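The Tumlow basket press has been our go-to for small batches of wine since we first borrowed one from the folks at Drindell Cellars, and we still get a little giddy when pressing day comes around! It holds 37 liters of crushed fruit, which is a nice fit for a home winemaker with a short row of vines (or a generous neighbor).

## What we like

The ratchet handle is smooth and you can work it with one hand. Go slow, wait a few minutes between turns, and the juice keeps coming – far more than you'd expect from a press this size. The slats lift off in two halves, so getting the cake out is quick work. It has handled our Suvard reds and the Prendergast pears with no fuss at all.

## Specs

- Capacity: 37 liters
- Height: 389 mm to the rim of the basket
- Legs: 3, drilled for floor bolts
- Warranty: 15 months

## In the box

Basket, base tray, screw, ratchet head, pressing plates and a mesh bag. The handle is wrapped separately, so check under the tray before you write to us.

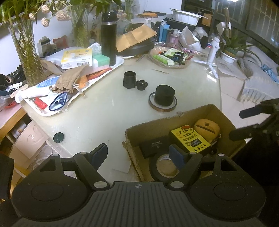
## Care

Rinse everything with plain water right after pressing, while the skins are still soft. Dry the slats in the shade. A dab of food-grade grease on the screw in December will keep it turning sweetly until the next harvest.

Page updated 22/08/2020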